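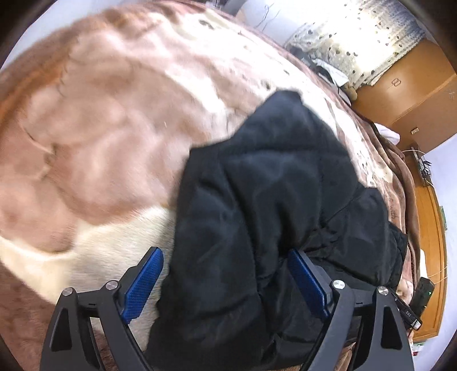

How long does it take to fold a padded jacket properly on top of a bed? Most people need a minute or two the first time, and a good deal less once they've found a method that suits them.

We'd love to see your method! Sesach is looking for people in the Dredport area to take part in our bedroom tidying study, which runs through November. We want to learn how ordinary people deal with clothes that have landed on the bed: coats, quilted vests, hoodies, the sweater you wore once and can't decide about. Puffy things are our favorites. They slide around on a soft blanket, they spring back open, and everyone seems to have a different idea about where the sleeves should go.

What you'll do

You come to our apartment on Kinnear Street for one session of two hours. There's a made-up bed, a closet, a dresser and a pile of clothing. You fold, hang, roll or stack, whatever you would do at home, and afterward you sit down with Fidelina Condori to talk it through (she has strong feelings about hoods and will want to hear yours). Coffee and snacks are in the kitchen, and you can take a break whenever you like.

So far 124 people have joined us, and the range has been wonderful. We've met sleeve-tuckers, people who roll everything as if for a suitcase, and one retired tailor who smoothed every seam flat before he'd fold a thing.

Who we're looking for

Anyone 18 or older who can stand and bend comfortably for short stretches. You don't need to be neat! We would especially like to hear from people who share a bedroom, parents of teenagers, and anyone who finds laundry day a struggle - your habits are just as useful to us as a tidy person's.

Pay and times

Each session pays $124, handed over before you leave. Morning sessions start at 9:30 and afternoon sessions at 1:30. The Deddale bus stops across the street, and parking behind the building is free.

How to sign up

Write to Irina Avram at the Sesach front desk with your name, a phone number and the times that work for you. Tamara Chiriac schedules the sessions and will call you back to set one up. If you'd like to come with a friend or partner, mention it in your note and she'll book you back to back.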